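Can a Machine Do It Yet? Chores I Keep Checking On
Feb 1, 2024

I get asked this a lot (mostly by people standing at a sink), so I finally wrote down where I think things are. Short version: floors, pretty good. Small stuff lying around, still mostly you and me.

My own Hestside vacuum does the hallway and kitchen in almost 60 minutes and I love it to pieces. But it won't go near anything loose, so I pick up first. I keep a shallow tray by the door and sweep all the washers, caps and bits of who knows what into it. Five minutes before the vacuum goes out, every time!

Sorting that tray is the part I'd happily give away. Little flat pieces are miserable to pick up even with fingernails, and they like to lie on top of each other. 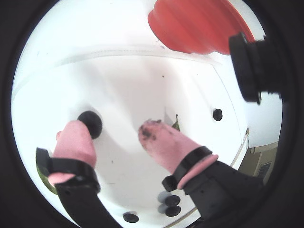

Will a gripper sort my junk drawer this year?

I wouldn't plan on it. Picking up one item at a time is coming along, but a mixed drawer at home is a much harder job, and you'd spend longer setting up than sorting.

A few things that help in the meantime, and would help a machine too:

Use a plain, light-colored tray. Dark bits show up right away.

Spread everything out in one layer before you start.

Wipe rubber tips and pads often, on tongs, grabbers, whatever you use. Grime makes them slide.

Limit yourself to 4 bins. I tried more in September and gave up.

For the workshop bench I still use a magnet in a sandwich bag. Turn the bag inside out and the screws drop right off.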